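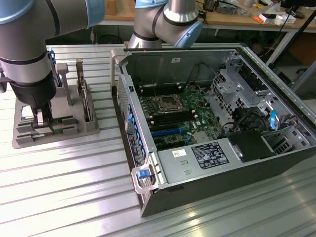
Workshop notebook, Sollcombe bench
June, started 9:20 in the morning

Today I continue with the Dell tower. Yesterday I wrote only half a page and I regret it now, so this time I put everything down, also the small things.

The tower lies on its side on the ribbed table, side panel off. I prefer to work like this. When the machine stands up, the screws fall in behind the board and then one must shake the whole case to get them back. With the case lying down they stay where they fall and I can take them with the magnet.

State of the machine this morning: motherboard still in, power supply still in, drive cage still in. The CPU socket is empty and the metal retention frame is on it. Please do not put a finger or a cloth into the socket. If there is dust, use only the small hand blower from the second drawer. I once cleaned a socket with a cotton stick on a different board and it cost me an afternoon with a needle and a magnifier, and two contacts were still not good after.

The gray tray. I am quite satisfied with it. The expansion card goes upright in the slotted holder on the right end, the green board lies flat in the low part. Before we had the tray, the cards lay on a piece of foam and somebody always put a cup beside them. For the next tray I would like the slots a little deeper. A tall card leans when the table is bumped. I wrote this to Nustencombe already in the spring, when they asked for comments, and I will write it again.

Slots and brackets. The blue retention clips are nice to work with but one has to know the direction. Push a little down first, then outward. If you only pull, the clip bends and becomes white at the corner, and after this it never holds well. Same advice for the white latches on the memory slots: open both ends fully before the module goes in, then press one end and then the other until it clicks. Do not press in the middle.

10:45. Went through the cables. The black ones at the upper back are too long for this case and they want to come over the board all the time. I tried to lead them along the back wall with a strip of soft tape. It holds for now. Better would be a reusable tie, but the box of ties is empty, see the shopping list at the end.

Measured the fixing force of the card bracket with the spring scale, because at Urnholm they claim their clips are stiffer. I do not see the difference. My scale is an old one and I would not argue with anybody on the base of it.

11:30. Question about the black plastic air shroud. I had planned to take it out before the memory, but the manual page which I have printed says memory first. I compared with the case and I think both orders are possible. With the shroud out, there is more place for the hand, and I have big hands. My proposal is shroud first, and to write it so in the procedure. If somebody knows a reason against, please add it here in pencil.

The power supply I leave for last. It is heavy, and when it goes out the case becomes light on that side and slides on the table. The label on it must stay readable, so no tape on it and no marker. On the tower before this one, the tape took off half of the print and then I had to search the rating by the part number.

Lunch.

13:15. Small accident, no damage. One screw from the drive cage rolled into a groove of the table and went along it nearly to the end. The ribs are good for clamps and bad for screws. I now use the lid of a jam jar for the screws, with the magnet under it. Cage screws and board screws are not the same length! Keep them in separate lids. A long screw in a short hole can press on the board from below, and then one looks for the fault in all the wrong places.

The blue release tab of the drive cage needs more force than I expect from a blue part. In these cases the blue color means "you may touch this", so I was careful at first, but it is simply stiff. A second person should hold the chassis, or you put your left forearm against the front.

14:40. Wrote the entry in the parts register. The next free line was 207, so this tower is 207 from now on, and the cards from it are 207-a and 207-b. Please use small letters. In the old register there are both kinds and the search does not find them together.

Left to do for 207:
- air shroud out, then memory check
- look at the small heatsink, is it fixed well on the board or only glued
- clean the perforated cage, brush only, no liquid
- new label on the tray, the old text was for the Xie cases
- decide if the handles must come off (I say no, they are useful until the end)

To buy: reusable ties, one box of 300. Soft brush, 42 mm wide if they still have it, otherwise the next smaller. Lids I bring from home.

16:05. Stopped here. Panel is not mounted back, it stands behind the cabinet with a sheet of paper on it saying 207. Put the dust cloth over the open case when you are the last one in the room.

Later addition, same day: I found the reason why the printed page says memory first. It is for a different case, with the shroud hooked under the memory latches. For ours it does not apply. I crossed it out on the print.

3,301 views Share 2 comments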